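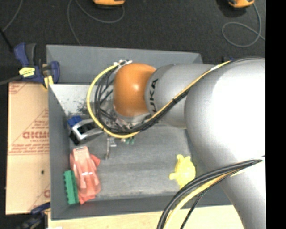 According to one reader, the best rule for a picking cell is the one already pinned to the wall, and people who write about good practice should leave it alone unless there has been an accident. I have heard this in Ceremdale more than once. I don't agree with it, though I have some sympathy, as most of what gets pinned to walls isn't worth the pin.

Yellow and black cables looped round an orange wrist joint, held at the top with white ties. Bin below, toys and bits in it, blue and black clamps outside.

Bin picking, house rules and what I make of them

This gallery page goes with the good practice sheet we've been handed for bin work, called Lelar. It was drawn up by Skader, with a chapter on cables borrowed from Lehtinen, and it arrived in April with a cover note saying it would "raise the standard". I'd like to know which standard, and from where to where. The notes follow the order of the sheet.

Cables
Lelar says every cable on the arm must have "adequate slack". Adequate for what? Too little and it pulls at the connector when the wrist turns. Too much and there's a loop hanging about, ready to catch on the side of a bin. The sheet gives no length and no test. My own rule is to run the arm slowly through its whole range, with the bin in place, and watch the loop the entire way. If it touches anything, do it again.

Ties
To be checked every 100 picks, says Lehtinen's chapter. I can find no reason given for that number. A hundred slow picks of soft toys and a hundred deep reaches into the corners are different lives for a cable tie. Check them at the start of the day and whenever the tool has been changed. Cut the tails short while you're there – a sharp end near a bare wrist is how most of the scratches in our first aid book came about.

The bin
"The bin shall be secured." Fine, and I'd keep that one word for word. Clamps are good, clamps that have been tried by hand are better. Give the bin a proper shove in both directions before switching on. The sheet asks for a signature here, which proves that somebody owned a pen.

What goes in it
Skader wants a mix of at least 6 objects, with something shiny and something see-through. I've no quarrel with shiny and see-through. Both are awkward, and a cell that has only met plain blocks has not been tested much. I do quarrel with the number, which gets treated as a target. Write down what was in the bin, or the result can't be compared with anyone else's.

Success rates
Here the sheet goes quiet. It allows a pick to be called good if the object is "lifted". For how long? I've read reports where five seconds in the air was a pass and others where it had to land in the right tray. Ask which, every time you are shown a percentage. Ask too whether the failed tries were left in.

Keeping clear
Stop the arm, wait 10 seconds, then reach in. I don't trust the waiting part. Waiting does nothing if the arm is only paused and some script is about to wake it up. Use the proper stop, and have the person reaching in hold the key. That's the one change I asked for in writing, and it came back marked "noted".

Paperwork
There is a form for each of the points above. I fill them in. They'd be of more use if they had a box for "didn't do this today", which is the answer on plenty of days and can't at present be given.

Lelar is up for review once everyone has used it for a while. Comments go to Skader on the back page of the sheet, where the space allowed is three lines.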